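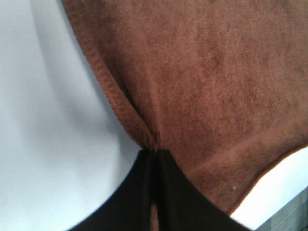
The store took the rent before the men ever saw their pay, a Flistow packer told a state inspector, and by the end of the month there was often nothing left to draw. Asked why he did not buy his flour somewhere else, he answered that the nearest other store was in Trekent, and that the company owned the road.

Chapter 5
Living on Company Ground: Housing, Credit, and Work in the Glass Towns

In Chapter 4 we followed the move of glassmaking from small shops in port cities to large works built close to sand and fuel. The works needed workers, and the places where sand and fuel were found often had few people and fewer houses. Owners solved this problem by building towns. This chapter is about those towns, the people who lived in them, and the arguments they had with the companies over rent, prices, and rules.

Most of the chapter deals with one town, Flistow, in the valley of the Cellow River. Flistow was built by the Andrade Glass Company in the last third of the nineteenth century. It was neither the largest company town of its time nor the harshest. It is useful to us mainly for its records. The company kept its rent books, store ledgers, and letters to foremen, and most of them survived the closing of the works. We also have inspectors' reports, a church newsletter, and a set of interviews recorded much later with people who had grown up in the town. These sources often disagree, and we will stop several times to ask why.

A town built in a hurry

Before the works opened, the land at Flistow was a ferry landing and a few farms. The company bought the farms on both banks, along with the landing. It put the furnaces on the low ground by the river and the houses on the slope behind them. At its height the town held 3000 people, nearly all of whom either worked for Andrade or lived with someone who did.

The first houses were doubles: two families under one roof with a shared wall and a shared pump in the yard. Each side had two rooms down and two up. Skilled blowers and their families were given the houses highest on the slope, where there was less smoke. Packers, shovelers, and the families of day laborers lived lower down. Single men rented beds in boarding houses, where two men on opposite shifts might use the same bed. The rent books list these beds by number, and the same number often has two names beside it.

The layout tells us something about how the company thought of its workforce. A blower had spent years learning his trade and could find work in another town. Losing him meant losing a whole crew until a replacement came. A shoveler could be replaced by the next morning. The better house was one way of holding on to the blower without raising his wage rate, which other blowers would soon have heard about.

Rent and the lease

Every household signed a lease, and the lease was tied to the job. If a worker was dismissed, quit, or went on strike, the family had 5 days to leave the house. The short notice period was written into the printed form and does not seem to have changed while the company owned the town. Widows were sometimes allowed to stay if a son was old enough to go into the works. The letters to foremen show that such cases were decided one by one, and that the decision could depend on how the family was regarded.

Rent was taken out of wages before they were paid. So were charges for coal, for the company doctor, and for debts at the store. The amount left over was called the "clear." In some months a worker's clear was a few dollars. In others the pay slip showed a line drawn across the bottom, meaning that nothing was due.

The store

The Flistow store sold food, cloth, boots, tools, lamp oil, and furniture. It gave credit against wages not yet earned. For a family arriving with little money, this was a real help. A household could move in and have a stove, bedding, and a week's food by evening, with nothing paid in cash.

The difficulty came later. Prices at the store were higher than prices in Trekent, though how much higher is hard to say. The inspectors compared flour, bacon, and boots and found a wide gap on boots and a small one on flour. The company replied that it cost more to bring goods up the valley. Workers pointed out that the goods came up in the same wagons that took the glass down and would otherwise have returned empty.

Older histories describe stores like this one as a trap that kept workers in permanent debt. The Flistow ledgers give a more mixed picture. One surviving ledger covers 52 households for a full year. Of these, 35 owed the store money at the end of it. The rest were even or slightly ahead. Households with several wage earners usually kept clear of debt, and households with one earner and young children usually did not. A family's position could also change quickly. Illness, a broken furnace, or the summer shutdown could turn a small credit into a debt that took a year to pay down.

The summer shutdown

Glass furnaces of this period were let go cold in the hottest part of the year. Crews could not work beside them in July and August, and the brick linings needed repair. The works at Flistow usually started up again in September. During the shutdown most workers had no wages, but rent was still charged and the store stayed open. Debts grew every summer and were paid off, in part, every winter.

People filled the gap in different ways. Some went to farms in the lower valley for the harvest. Some took repair work on the furnaces, which paid less than regular work and was given out by the foremen. Women took in washing and sewing throughout the year, and more of it in summer. Many families kept hens or a pig, even though the lease did not allow pigs. The rent books never mention the pigs. The interviews mention them often.

What workers asked for

It is easy to assume that people in a company town wanted most of all to leave it. Some did, and turnover among laborers was high. Yet the petitions sent to the Andrade office ask for smaller and more exact things: a second pump on the lower street, pay every two weeks instead of every month, a posted list of store prices, and the right to stay in a house through a shutdown without adding to the debt. The petitioners wrote as people who expected to remain.

The company granted the pump. It refused the posted prices for several years and then agreed to them shortly before the first strike. Section 5.3 looks at that strike in detail, including the evictions that followed and the tent camp set up on farmland outside the company's boundary.

Before you read

Keep these questions in mind as you work through the chapter.

Who decided where a family lived in Flistow, and what did that decision depend on?

Why might a store ledger and an interview give different accounts of the same household?

How did the summer shutdown affect the balance of power between workers and foremen?

Terms used in this chapter

Clear: the part of a worker's wages left after the company's deductions.

Double: a building divided by a shared wall into two family dwellings.

Shutdown: the yearly period when furnaces were cold and regular work stopped.

Tied lease: a rental agreement that ends when the tenant's job ends.

5.1 Recruiting the First Crews

The Andrade company began hiring before the roofs were on. Its agents went first to the older glass shops in Trekent, where wages had fallen and several furnaces stood idle. They offered blowers a year's contract, payment for moving household goods, and a house. The contracts said nothing about the store.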